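Vida de bairro | Cozinha e mesa

O pão de domingo volta em setembro

Caros vizinhos, depois da pausa do verão a oficina de pão da Casa Etholm abre outra vez as inscrições. Escrevo esta notícia em português, que não é a minha primeira língua, e peço desculpa se alguma palavra sair torta.

A oficina deste ano tem três encontros e é dedicada à massa de fermentação lenta. Muitas pessoas me disseram na primavera que o pão delas fica baixo e pesado. Quase sempre a causa é a pressa. A massa precisa de descansar mais tempo do que a receita diz quando a cozinha está fria, e menos tempo em agosto - quem já esqueceu uma massa numa tarde de calor sabe do que falo. Por isso vamos trabalhar com os olhos e com os dedos, e o relógio fica em segundo lugar.

A farinha vem do moinho Stener, como no ano passado. É um pouco mais escura do que a do supermercado e bebe mais água. Quem preferir trazer a sua farinha pode fazê-lo, mas deve avisar antes. Para casa, recomendo sempre uma taça bem maior do que parece necessário, porque a massa cresce e depois não há para onde fugir.

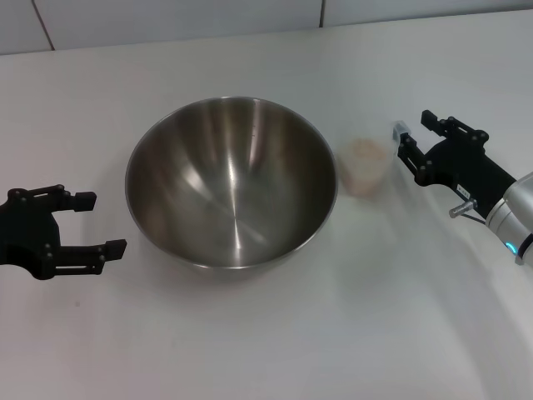 Inscrições e preço

O grupo tem sete lugares. As inscrições fazem-se na padaria Bakalis, com a Zoi Bakalis, ou por telefone para a extensão 304. O preço inclui a farinha, o sal e uma porção de fermento para levar. Tragam um avental, um pano de algodão limpo e um frasco com tampa.

As pessoas que ficaram na lista de espera da primavera têm prioridade até ao fim de agosto. Depois disso, os lugares são dados por ordem de chegada.

Uma palavra sobre o fermento

Recebi várias perguntas sobre o fermento que ficou sozinho durante as férias. Se tem um líquido cinzento por cima, normalmente ainda vive: deita-se fora o líquido e alimenta-se com farinha e água durante alguns dias. Se tem bolor ou manchas cor-de-rosa, vai para o lixo, frasco incluído. Eu já perdi dois assim, e o segundo tinha vindo comigo de Midirberg.

Ourania Vrettos

Comentários

Graça M.: Pode-se usar farinha de centeio desde o primeiro encontro? A minha filha não gosta do pão branco.

Ourania Vrettos: Pode sim, Graça, mas misturada com trigo. Só centeio fica para o último encontro.

tiago_r: O meu fermento tem cheiro a acetona, está estragado?

Ourania Vrettos: Tem fome. Alimente duas vezes por dia e o cheiro passa.

Lurdes: Já me inscrevi na padaria. Até setembro!

© Casa Etholm | Contactos | Voltar ao topo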